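The Night Shift at Flandgate

By the time the last bus had gone, there were only two people left in the Flandgate shop, and one of them was eating noodles behind the returns desk.

"It's doing it again," said Mỹ Từ.

Chang-ho Byun put down his fork and came over in his socks. On the other side of the glass, Wania had stopped in front of the shelf of tinned tomatoes with one arm held out, like someone about to ask a stranger to dance. It had a tin in its grip. It looked at the shelf, or pointed its cameras at the shelf, which Mỹ had long since stopped bothering to tell apart.

"Label's facing the wrong way," said Chang-ho. "It knows!"

"It doesn't know. It's stuck."

But then the wrist went round, slow as a clock hand, and the tin went round with it, and Wania set it down with the label to the front and gave it the tiniest push to bring it in line with its neighbour. Mỹ made a noise she would have been ashamed of in daylight. Chang-ho hit the desk so hard that his noodles jumped.

They had been at this since July. Detotetti, who owned the shop and eleven others along the coast, had given them the place from ten at night until five in the morning and a single instruction, which was that the shelves had to be full when the doors opened. If Wania filled them, good. If Wania didn't, then Mỹ and Chang-ho filled them, and so far Mỹ had developed very nice shoulders.

The first night it had put up 2 tins. She still had the sheet pinned above her desk at home. 2 tins in seven hours, and one of those was soup. Her brother Phúc had laughed until he had to sit down on the stairs. He worked the day shift in the bakery aisle and could clear a full cage while talking about football, and he said that if the machines were coming for his job they'd better set off early.

Now it was managing 80 an hour on the good aisles, the ones with tins and jars and boxes, things with proper edges. She loved watching it on those. It had a rhythm, reach and turn and set and nudge, and if you stood at the end of the aisle with the lights half down you could forget the cables and the tape marks on the floor and just enjoy somebody being careful with their work.

Crisps were another story. Crisps were a catastrophe. So were bread, salad bags, anything in a net, and the small yoghurts that came joined at the lip. It had once folded a loaf in half with such tenderness that neither of them had the heart to press the stop button.

"Tell me what Dionysis wants," said Chang-ho.

She read it off the screen. Dionysis Stefanou ran the project from an office two floors above a dentist and wrote all his messages as if he was paying by the letter. "Whole shop. Monday. No help."

"The whole shop?"

"1,262 lines. That's what it says."

"With the bread?"

"With the bread, Chang-ho."

He went and got his noodles and ate them standing up, thinking. In the aisle, Wania had picked up another tin and was already turning it.

"Quyên could do it," he said. "Not the whole shop. But the soft stuff. She did that thing with the tea towels."

Quyên Hầu had done a thing with tea towels, it was true. She had a program called Mạch that she had been growing for years on simple jobs, one after another, the way you'd bring on a child with wooden toys — pick this up, put it there, now on top, now with the other one in the way. Last winter it had folded 108 tea towels in a row and only lost heart on one of them. Mỹ had been in the room. She remembered the quiet between each fold, and everyone leaning forward.

She rang. It was twenty to one in the morning and Quyên picked up at once, sounding wide awake, with a kettle going behind her.

"Bread," said Quyên, when she'd heard it all. "Oh, that's lovely. Sliced or unsliced?"

"Both."

"It won't manage by Monday."

"No," said Mỹ.

"It'll squash more than half of it."

"We know."

"I'll be there by two. Don't let it touch the rolls until I'm in the room, I want to see its first one." The kettle clicked off. "Has it done eggs?"

Mỹ looked through the glass. Chang-ho had gone in and was moving the cages about, whistling, clearing a run down the bakery aisle. He had laid out a single seeded loaf on a crate at the far end and was straightening its bag with both hands. Wania finished its tin, rolled back to its mark and waited.

"Not yet," she said, and went to put her shoes on.
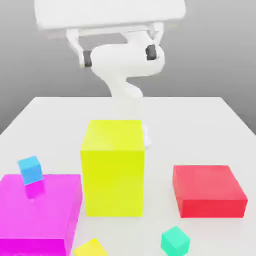 Can a machine restock a whole shop by itself yet?

Tins, jars and boxes are within reach if the aisle is tidy and the pace can be slow, but soft or floppy goods such as bread, crisps and salad bags still need a person close by.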